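My mother's winter coat, and what it cost me to fix it

I have been putting off the coat situation since last October. If you've been reading for a while you may remember the camel one, the long one with the giant lapels that my mom bought the year before I was born and handed over to me when she moved somewhere warm. I wore it to death. By the end of last winter the lining had split under both arms, one pocket was basically a tunnel to the hem, and I'd found a lip balm, two bus tickets and a cough drop living down there.

My first thought was to replace it. I spent an entire evening on the Stinder site (cup of tea, blanket, laptop burning my knees) looking at camel coats, and let me tell you, the prices! The one I liked best was $208 and it was mostly polyester. It did have a gorgeous belt. I put it in my cart, took it out, put it back in, and then went to bed annoyed.

The next morning I texted my friend Rohani Lumenta, who sews a lot better than I do, and she wrote back in all caps DO NOT BUY THAT COAT. She sent me to a little alterations place called Priedītis, up a flight of stairs over a bakery, so the whole shop smells like cardamom and you leave starving. I've walked past that door for years and thought it was a dentist.

The woman at the counter turned my coat inside out before I'd even finished saying hello. She pulled at the seams, held the sleeves up to the window, made a couple of noises I couldn't read, and told me the wool was in great shape and the lining was a lost cause. Full new lining, both pockets rebuilt, buttons moved over because apparently I am not the same shape as my mother: $168. I gulped a little. I'd been hoping for something closer to $40, which I now understand is what a hem costs.

But I said yes. And then she brought out the lining samples and I forgot all about the money, because you guys, there was a rust-colored satin in that pile that I would happily wear as a dress. There was also a sensible beige that matched the original. I stood there holding one in each hand for a silly amount of time — I even walked down to the bakery, ate a bun, and came back up to look again. Rust. Obviously rust.

It took 3 weeks, and in the meantime I had no real coat, so I got to know my sweaters again. I'm normally a grab-whatever-is-on-the-chair person, but when a sweater has to be your outer layer you start being picky about it. Some of mine are too short in the arms to go under a scarf and gloves without that chilly gap at the wrist. A couple are so bulky that I can't carry a shoulder bag without it sliding off every ten steps. The ones I reached for over and over were the plain, medium-thick knits that I'd stopped noticing.
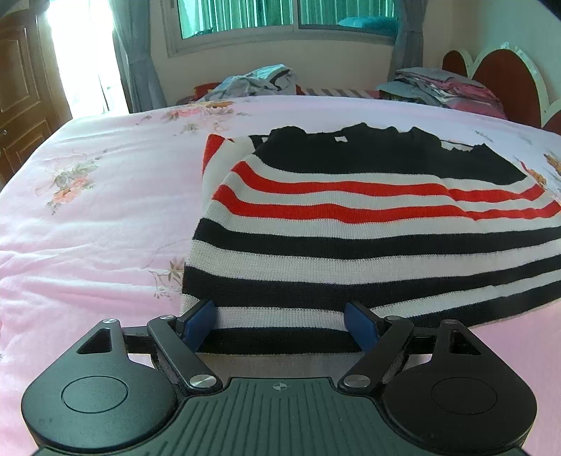 Striped knit, back in the rotation.

I did cave and buy one thing while I was waiting, a quilted vest from Gomov that was on the final markdown rack with a missing snap. I've mixed feelings about it. It's warm and it goes over everything, but the armholes are cut really deep and I look a bit like I'm about to hand you a life jacket and explain the rules of the lake. Rohani says to belt it. I haven't tried that yet. If any of you belt your vests, please tell me how you keep the belt from riding up to your ribs, because mine absolutely will.

Anyway, the coat! I picked it up right before closing and put it on in the shop and did a full twirl, in front of a man waiting for his pants. It fits me. It has never fit me, not once in all these years, I just thought big was the look. Moving the buttons made such a difference at the waist, and the sleeves slide on over a sweater now without dragging the cuff up to my elbow. And when it swings open you get this flash of rust and I feel like a very glamorous spy.

I sent my mom a video and she called me right away, mostly to say that the original lining was perfectly nice. Then she asked if they could do her old suede jacket, so I guess there's a package coming my way.

Next up I want to do something about my boots. There's a Fatisero pair in my closet with heels worn down to a slope, and I've been told a good cobbler could have them walking straight again. If you have a favorite, leave me a name in the comments, and tell me what you paid too, so I don't gulp at the counter this time.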